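The Button Bench: Gallery 4

Posted 5/2/22 in Studix notebook, Galleries

Hi again! I've been promising a gallery of the button bench since last September, and I finally sat down and sorted through the folder. If you're new, the short version is that I spend a good part of my week at Skodingate collecting demonstrations for a learned policy. I drive the arm by hand, the arm's joints and the camera views get written to disk, and later on the model tries to work out what I was doing and why. The project is called Gravusance (I didn't pick it, I do like it) and the training code lives in a pile of scripts we call Villalobos.

The button task is the simplest thing we record and I've gotten weirdly fond of it. There are two push buttons at the back and two trays at the front. The arm gets told which button to go to, it goes, it presses, it backs off. That's one episode. Easy for you and me. For a policy that has never touched anything, there's a lot in there to get wrong, and I've watched it get pretty much all of it wrong at one time or another.

I'm at 2608 episodes as of this morning. Most of the folder looks the same to anybody who isn't me, so I've kept the gallery to one picture and used the rest of the page for the notes people keep emailing me about. Grab a coffee.

1. At the left button

I like this moment in an episode more than any other, with the fingers hanging down over the button and the cap mostly hidden behind them. Notice how little of the target you get to see from this view! You've got the red-and-silver ring, the blue base, and that's your lot. The green one over on the right is standing out in the open with its whole round cap showing, so from this side it's a much easier thing to learn to find.

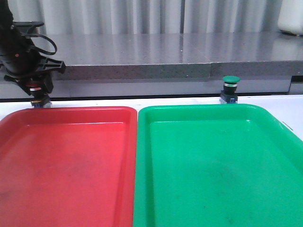 2. Why I care about the hidden cap

A few of you asked why the policy was doing well on its way to a button and then going to pieces in the last bit. My best guess is that the last bit is where it loses sight of what it's aiming for. The gripper covers the cap, and now the model has to go on the ring, the base and whatever it knows about its own joints. When I was new at this I'd come straight down, fast, because I could see the bench with my own eyes and didn't need to think about it. The model only gets the cameras. So now I slow way down near the top, hold still for a beat, and then press. The episodes come out longer and duller to watch, but the pressing got noticeably better once I'd recorded enough of them that way.

I also quit fixing my mistakes off the record. If I come in a little to the side, I leave the recording running and steer back over. Those wobbly ones used to go in the trash and I wish I had them back!

3. The trays

Red on the left, green on the right, both empty for the button episodes. They belong to the sorting task, and I leave them out on purpose so the two tasks share a background. Early on I cleared the bench for buttons and put the trays down for sorting, and the policy figured out that trays meant "don't press anything." Clever, and completely useless to me. Now the trays stay put whichever task I'm recording and the instruction has to do the work.

They're getting scuffed, by the way. I had a long back-and-forth with myself over whether to swap in clean ones, and decided to let them age. Whoever runs this policy next is going to have scuffed trays too.

4. The curtain and the shiny counter

I've had more mail on the background than on the robot, so okay. The white curtain is there to keep things calm behind the bench. It does a nice job, apart from the gray countertop in front of it, which is so glossy that it picks up the pleats and shows them right back to the camera in long streaks. I tried a cloth over the counter for one batch of 100 episodes. It looked great and it kept sliding, and every time it slid I had a new background whether I wanted one or not. The cloth is in a drawer now.

5. How a session goes

I record in blocks of 9, which sounds like an odd number to settle on, but it's what I can do before my hand gets lazy. After each block I scrub through the episodes at double speed and tag them. Clean press, side press, missed and recovered, missed and gave up. The tags take forever and they're the most useful thing I make all day. When the Villalobos run finishes overnight and the policy does something strange in the morning, I can go pull every episode with the same tag and usually find myself doing that exact strange thing, over and over, with total confidence.

Then I get up, walk around the building, come back, and do another block. If I skip the walk I can see it in the data. My approaches get steeper and I start cutting the retreat short, so the arm barely lifts off before I end the episode. There was a whole afternoon of those once and the policy learned to just sort of rest there on the button. It seemed very content.

6. Coming up

Next gallery is going to be the sorting task with the same two trays, and I've got a much bigger pile to pick from. I also want to put up some of the failed runs, the policy's and mine both, side by side. If there's a particular kind of miss you'd like to see, write to me through the Studix contact form and I'll go digging through the tags for it.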